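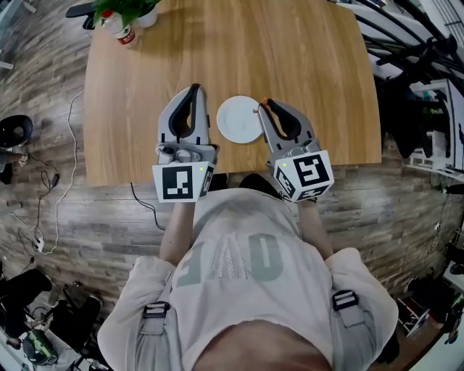

Both grippers at the plate, jaws nearly closed.

How to run a hands-on gripper table at your open day

Our open day at Broselmont in January was the second one we have done, and I promised several kind people I would write down how we set up the plate table, so let me try.

1. Pick a plain table and put one round white plate on it, within easy reach of both hands. We left a plant at the far edge and it bothered no one.

2. Fit the harness before you hand over the grippers. Clip both shoulder buckles, then ask your visitor to lift their arms — it saves a lot of fiddling later on.

3. Check that the marker cubes on top are clean and uncovered. Sleeves are the usual trouble, so roll them up.

4. Let people open and close the jaws in the air for a minute or so. Rizal Pasaribu, who ran the afternoon with me, likes to have them "shake hands" with the gripper first, and the children loved it!

5. Now the plate. Come in from the side, slowly, close on the rim, lift a little, and set it down again.

Allow some 20 minutes for a group of four, and longer if there are grandparents, who always want a second turn.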